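# Giker two-arm kit: packaging sort task

Data card for the scrap packaging task, recorded in May with the Giker two-arm kit. Maintainer: Vittoria Serra. Each episode starts with torn cartons and cardboard on a folding table, within reach of both arms.

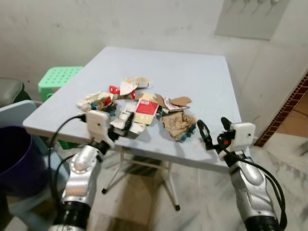

**Can the kit run on a single arm?**
Single-arm mode is supported from Cirside release 4, but the grasp planner must be reconfigured first.

## Contents

- 73 episodes, teleoperated
- joint states and gripper commands for both arms
- head and wrist video, time-synced by Cirside

## Known issues

1. Crumpled paper hides its own edges. Grasp labels on bags are less reliable than those on flat carton - check them against the wrist colour stream. The bag below is held at its bunched top.

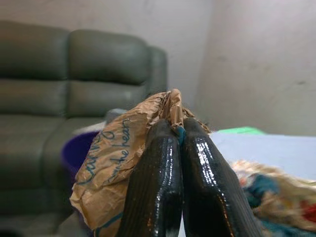 2. Gripper force is logged in raw units. Use the Ollow converter before comparing arms.
3. Five episodes have no left wrist video. They are listed in `missing.txt`.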